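Last touched Jan 14, 2021 by Daniyal Khattak. Read the caveats before you quote anything from this.

# mornier-lunch-prices

A table of lunch menu prices typed in from paper menus. 174 rows, one per dish, from two restaurants: Skurkar and Futetero.

## What people say it shows

The claim going around is that lunch got more expensive on Mornier Street after the parking change. Maybe it did. I don't think this table can tell you, and I'm the one who typed most of it.

## Columns

- `place` – restaurant name
- `dish` – as printed, misspellings kept
- `price` – US dollars, before tax
- `menu_id` – which paper menu the row came from
- `typed_by` – `dk` or `lv`

## Caveats

- Portion sizes were never recorded. A noodle bowl that costs the same and got smaller looks flat in this data.
- Futetero reprints its menu whenever it likes and doesn't date it. The order of `menu_id` for that place is Lucero Villanueva's best guess.
- 30 rows have a blank `price` where the menu said "ask". Don't fill them with the average. Someone did that in a fork and got a very nice trend line out of it.
- Lunch specials written on a board are missing entirely.
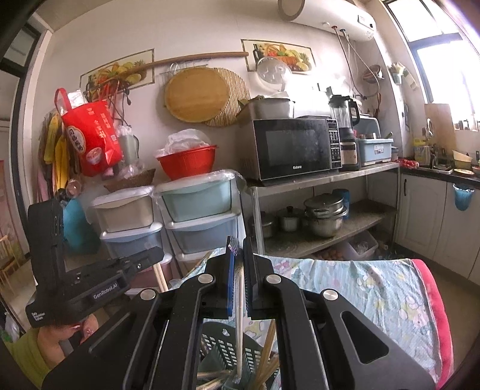

**Do the prices include delivery app markups?**

Only the paper menu prices are in the table, so anything you paid through an app will probably look different.

## Poojary file

`poojary.csv` is a separate list that was sent to us with no source. I have my doubts about it – the prices are all round numbers. It stays out of the main table until Lucero can check it against a real menu in February.

## License

CC0. Corrections welcome, with a photo of the menu attached.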